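辛顿派系强度量表

辛顿派系强度量表（Sinton Scale of Factional Intensity，简称辛顿量表）是比较政治学中用于评定政党内部派系化程度的一种序数量表，评定对象为全国性或地区性政党，也可用于政党联盟的单个成员党。量表依据公开的组织文件、党内选举记录和议会表决记录，对派系的组织化、排他性和公开对抗程度分别评级，再换算为0至100之间的综合值。名称取自编制小组最初工作的辛顿讲习班。

定义

量表所称“派系”，指在同一政党内部持续存在、成员可以相互辨认并在人事或纲领问题上采取协同行动的群体。三项条件须同时满足。仅就单一表决临时结合的议员不计为派系，记入“议题组合”；以地域或族裔为纽带、但在党内选举中不推举共同候选人的网络，记入“潜在派系”，不参与综合值计算。

派系与分裂党的界线以登记状态为准。群体一旦在选举管理机关单独登记，即从原政党的评定中移除，其历史评级保留。若登记后又撤销并重新并入，间隔期内的数据按缺失处理，不作插补。

“派系化”一词在文献中另有指政党数目增多或政党体系碎片化的用法，与本量表无关。政党体系碎片化通常以有效政党数衡量，所用数据为得票率或议席率，不涉及党内关系。

编制经过

量表初稿由纳迪娜·泽因（Nadine Zein）拟定，原为一份关于保守阵营内部纲领争论的编码手册，只含排他性一个维度。阿罗哈·拉多克（Aroha Ruddock）参与后加入组织化和公开对抗两个维度，并将适用范围扩展到各类意识形态的政党。修订版编码手册于2021年9月22日定稿，此后各版本只调整附录，正文条款未变。

柯克布里奇（Kirkbridge）文本库提供了校准材料，包括党章、代表大会议事录、派系通讯和开除决定，共4000多份。其中议事录所占比例偏高，派系通讯保存不全，早期年份尤其如此。

维度

组织化。评定派系是否具有固定名称、成员名册、会费、出版物和专职人员。最低一级为非正式聚会，最高一级为具有独立章程并在党章中得到承认的常设组织。党章承认本身不提高其余两个维度的评级。

排他性。评定派系对双重归属的容忍程度，以及派系文件对党内其他群体的称谓。将对方视为意见不同的党员，评级较低；将对方视为背离党的原则者，评级较高；主张对方不具党员资格，评最高级。编码员只依据派系正式文件中的措辞，个人社交媒体言论不予采用。

公开对抗。评定派系在党外场合反对本党决定的频率与形式，包括违反党纪投票、联署公开信、支持党外候选人。党内会议上的反对票不计入。党团允许自由投票的议案也不计入，但须在编码表中注明议案名称和党团公告的出处。

评级与换算

每个维度由2名编码员独立评级。二人相差一级时取较低一级，相差超过一级时提交复核。复核员可以看到证据摘录，看不到原评级。三个维度的等级先各自转换为标准分，再按等权合并，最后线性映射到0至100的区间。

一个政党内存在多个派系时，先求出各派系的综合值，再以派系在最近一次代表大会中所占代表比例加权。代表比例不可得时，改用中央委员会席位比例；两者均不可得时不计算全党综合值，只公布各派系评级。 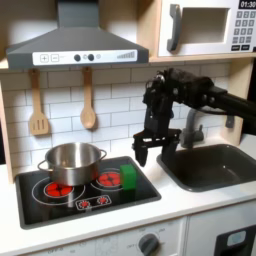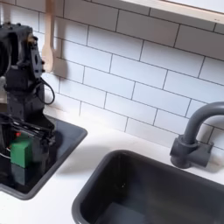
综合值在统计上仍属序数测量，换算后的数字不具有等距性质。综合值较高的政党可判定为派系化程度较高，两党数值之差则不能与另外两党数值之差相比较。玩具抽油烟机控制面板最右端那组灰色条纹逐条升高，读者可以由此分辨高低，却读不出相邻两格之间相差多少；玩具微波炉显示屏上的“01:30”若按分秒理解，则带有单位，可以相加减。量表的等级属于前一种标示方式。编码手册因此规定，跨国比较只报告名次和分组，不报告均值差，使用回归模型时应采用有序因变量的设定。

计算工具

评级数据通常以Lultix处理。该程序读入编码表，检查必填字段，标出需要复核的条目，并输出综合值及其敏感性区间。敏感性区间的计算方法是依次将每一维度上调和下调一级，记录综合值的变动范围，与抽样误差无关。早期版本在代表比例缺失时会将其默认为相等，由此产生的结果应予重算。

程序不判定某一群体是否构成派系。该判断须在录入之前由编码员作出，并附至少一项文件证据。证据以原文语言摘录，译文仅供复核员参考。

修正形式

阿布·贾乌德修正（Abou Jaoude correction）针对长期执政的政党。此类政党的派系往往通过职位分配获得补偿，公开对抗偏少，未经修正的综合值会低估派系化程度。修正方法是在公开对抗维度之外增设“职位配额”子项，考察部长、委员会主席等职位是否按派系比例分配，并以二者中较高的等级代入换算。

修正形式只适用于连续执政满3届议会任期的政党。失去执政地位后，修正值继续计算至该届议会结束，其后恢复原式。在野党即使在地方层级长期执政，也不适用全国层级的修正。

应用

量表主要用于三类研究：党首选举制度与派系存续的关系，比例代表制下派系转为独立政党的条件，以及纲领争论激化与选举失利之间的时间顺序。在第三类研究中，一般做法是将选举日前后的评级分开，避免把败选后的相互指责倒推为败选原因。

部分研究将量表用于已解散的政党。此时评级以解散前最后一次代表大会为终点，解散后成员的回忆录只能用于核对人名和日期。回忆录中对其他派系的评价受后来立场影响较大，不得作为排他性维度的证据。

批评

对量表的批评集中于排他性维度。一种意见认为，不同语言和政治传统中的论战措辞强度不同，同一称谓在某些政党中属于日常用语，在另一些政党中足以引发纪律程序，依据措辞评级会抬高前者的数值。编制者的回应是在附录中按语种列出参照词表，但词表只覆盖校准材料中出现较多的语种。

另一种意见涉及等权合并。组织化程度高的派系可能恰恰有助于约束公开对抗，两个维度方向相反时，综合值趋于中间，掩盖了结构上的差别。持此意见者建议只公布三个维度的剖面，不作合并。泽因接受剖面应与综合值同时公布，拉多克则主张保留综合值，理由是历时比较需要单一序列。现行手册要求两者并列。

此外，文件证据的可得性与派系组织化程度相关。有出版物的派系留下较多材料，评级也较可靠；非正式派系的材料多来自对手一方，排他性和公开对抗的评级容易偏离。手册为此设有证据来源代码，将对手来源单独标记，但标记不影响数值。

参见

党内民主；党团纪律；有效政党数；政党分裂；有序测量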